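Flimosham Reading Circle
Minutes of the October meeting

Held in the back room of the library, 7:00 p.m. Minutes taken by the secretary, who was outvoted on item 4 and has tried to be fair about it.

1. Minutes of the last meeting

Accepted with one change. The minutes had said members "enjoyed" the last book. Several members asked for this to be changed to "finished." A further request to change it to "mostly finished" was not taken up.

2. Room hire

The library wants to raise the charge for the room. The chair had asked what the extra money would pay for and was told "general improvements." The secretary asked which ones. The heater under the window still only works on the low setting, and the blind has been tied up with string since spring. Agreed that the chair will write back and ask for a list before we pay anything more. The balance stands at 662 dollars, so there is no rush on our side.

3. Book of the month: Rella

Rella runs to 700 pages. The chair asked who had got to the end and most hands went up, some of them slowly.

Those in favor said the harbor chapters were the best thing we have read this year, and that the mother's letters were worth the price of the book. One member had read the storm chapter twice and meant to read it again. Those against said that the first 100 pages could go and no reader would miss them. The secretary would add that the family tree in the front does not match the family in the book. The second cousin is dead in part one and gives a speech at a wedding in part two. It was suggested that this was done on purpose. No one could say what the purpose was.

There was a long talk about the ending. Half the table took the letter as real and half thought the narrator wrote it herself. A member pointed out that the handwriting is mentioned early on and never again. This was felt to be a fair point, and then we went back to where we had been before.

The cover quote calls the book "impossible to put down." The secretary put it down at pages 40, 212 and 390 without trouble.

Score: the usual show of cards gave no clear result. Left as undecided.

4. Book for next month

There were 3 titles put forward. The first was a short novel set on Grudunia, an island the author made up and then drew a map of. The second was a book of essays on walking. The third was a history of factory work, put forward by a member who has read it already and passed a copy round.

The Grudunia book was chosen. The secretary asked that it be noted that the same argument ("it's short") was made for Rella on the strength of the e-book sample, and that a map in the front has not been a good sign in the past. Noted.

The factory history goes on the list for the winter. Questions were raised about the claim on the back that it "changes how we see work." Its member was asked how it had changed hers and said she would have to think. She did say the later chapters move along well and have plenty of pictures.
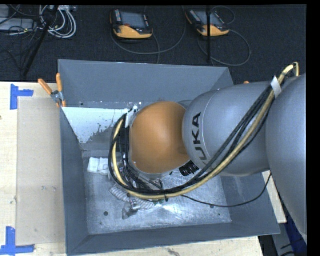

5. The Phillips prize

A flyer has come from the Phillips prize, inviting reading groups to act as "community judges." We would read the shortlist and send in scores. The flyer does not say whether the scores count toward the result. The chair thought it sounded like fun. Others thought it sounded like buying a stack of hardbacks at our own cost so that somebody can put our name in a brochure.

Agreed to write and ask two things: are the books sent free, and what happens to the scores. If there is no plain answer to either, we let it drop.

6. Joint evening with the other group

The evening group has again proposed a joint meeting with a shared supper. Last time they brought a printed sheet of discussion points and kept to it. Members were polite about this. Put off until the new year.

7. Any other business

The tea money is short again. Members are asked to use the tin.

The large-print copy of Rella is still out. Would whoever has it please bring it back, finished or otherwise.

Meeting closed at 9:10 p.m. Next meeting same room, same time, with the heater on early.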